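Startseite > Fragen & Antworten > Post und Versand > Päckchen ins Ausland

Wir verwenden Cookies, damit die Seite richtig funktioniert. Mit der weiteren Nutzung sind Sie einverstanden. Einstellungen | Verstanden

Süßigkeiten als Päckchen verschicken: Was muss ich in den Zoll schreiben?

Frage von Marjan Parsa

Guten Tag an alle,

ich wohne seit drei Jahren in Oddale und möchte meiner Nichte zum Geburtstag ein kleines Päckchen mit Knabbersachen schicken. Sie wohnt in einem anderen Land, außerhalb von der EU, und sie wird im August zwölf Jahre alt. Ich habe schon einmal ein Päckchen für sie gemacht, das ist nach sechs Wochen zu mir zurückgekommen mit einem Aufkleber, den ich nicht lesen konnte. Ich möchte dieses Mal keinen Fehler machen.

Der Inhalt sind sieben kleine Packungen in einem weißen Karton. Zusammen mit Karton wiegt alles 600 Gramm, ich habe es auf der Küchenwaage gewogen. 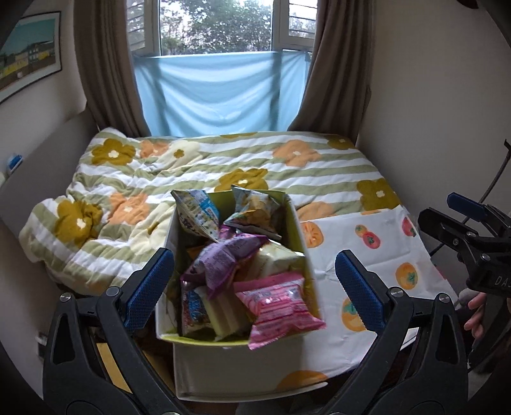 Der Karton mit den sieben Packungen, noch offen

Meine Fragen sind:

1. Muss ich jede Packung einzeln in die Zollinhaltserklärung schreiben, oder genügt das Wort „Süßigkeiten“?
2. Welchen Wert schreibe ich? Die Quittung habe ich nicht mehr. Ich schätze, es waren 22 Euro.
3. Auf einer von den Packungen steht der Text nur auf Chinesisch. Ist das ein Problem, wenn der Zoll den Inhalt nicht versteht?

Die Packung von Frage 3 habe ich noch einmal fotografieren lassen, die Schrift steht auf dem Kopf:
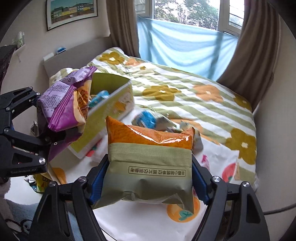 Antworten (3)

Antwort von Lenuța Bogdan
Als hilfreich markiert

Liebe Marjan,

ich verschicke seit vielen Jahren Päckchen an meine Familie und habe auch schon mehrere zurückbekommen, deshalb schreibe ich etwas ausführlicher. Bitte entschuldige mein Deutsch, es ist auch nicht meine Muttersprache.

Zu 1: Nur „Süßigkeiten“ oder nur „Geschenk“ ist zu wenig. Du musst aber auch nicht jede Marke nennen. Ich mache Gruppen, zum Beispiel „Kekse, verpackt“, „Bonbons, verpackt“, „Kartoffelchips“. Zu jeder Gruppe schreibst du die Anzahl, das Gewicht und den Wert. Am besten schreibst du es auf Englisch und, wenn du kannst, zusätzlich in der Sprache vom Empfängerland. Die Gewichte von den Gruppen dürfen zusammen nicht mehr sein als das Gewicht vom ganzen Päckchen. Das ist mir einmal passiert und die Dame am Schalter in Vurnwood hat mir das Formular zurückgegeben.

Zu 2: Du schreibst den Preis, den du bezahlt hast, so genau wie möglich. Auch ein Geschenk hat einen Wert, null darf man nicht schreiben. Kreuze „Geschenk“ an. Ob deine Nichte etwas bezahlen muss, hängt von der Freigrenze in ihrem Land ab, die musst du dort nachsehen.

Zu 3: Die chinesische Schrift alleine ist meiner Meinung nach kein Problem. Auf deinem Foto steht 非最小销售单位 图片仅供参考. Meine Schwiegertochter hat es mir übersetzt: „Nicht die kleinste Verkaufseinheit, Abbildung dient nur zur Orientierung“. Es sagt also nichts darüber, was man isst. Was drin ist, musst du selbst wissen, damit du es auf das Formular schreiben kannst. Wenn Fleisch oder Milch enthalten ist, sei bitte vorsichtig! In viele Länder darf man das mit der Post nicht schicken, auch nicht in kleiner Menge. Vielleicht hast du den großen Beutel noch, dort stehen oft die Zutaten. Wenn du es nicht herausfinden kannst, würde ich diese eine Packung herausnehmen.

Und noch etwas zum Einpacken: Bei mir wird der Karton immer in einen zweiten, stärkeren Karton gestellt, mit Zeitungspapier an den Seiten. Schokolade schicke ich im Sommer gar nicht mehr.

Viele Grüße
Lenuța

Antwort von Trevor Turcotte

einfach süßigkeiten draufschreiben, hab ich immer so gemacht, kam alles an. die schauen da eh nicht rein

Antwort von Stuart Dawber

Dem Vorredner möchte ich widersprechen. Bei mir hat „Süßigkeiten“ nicht genügt und das Päckchen lag 42 Tage beim Zoll. Die Antwort von Lenuța ist richtig.

Ergänzung: Schreibe die Telefonnummer von den Eltern der Nichte auf das Formular. Wenn es eine Rückfrage gibt, ruft das Amt dort an und schickt nicht gleich alles zurück. Und kreuze auch an, was bei Unzustellbarkeit passieren soll (zurücksenden oder preisgeben).

Kommentar von Marjan Parsa, 13. Juli

Vielen Dank an alle drei. Den großen Beutel habe ich leider schon weggeworfen, ich lasse diese Packung also hier. Das Formular fülle ich morgen mit den Gruppen aus. Weiß jemand, ob die Filiale in Nitov über Mittag geöffnet hat?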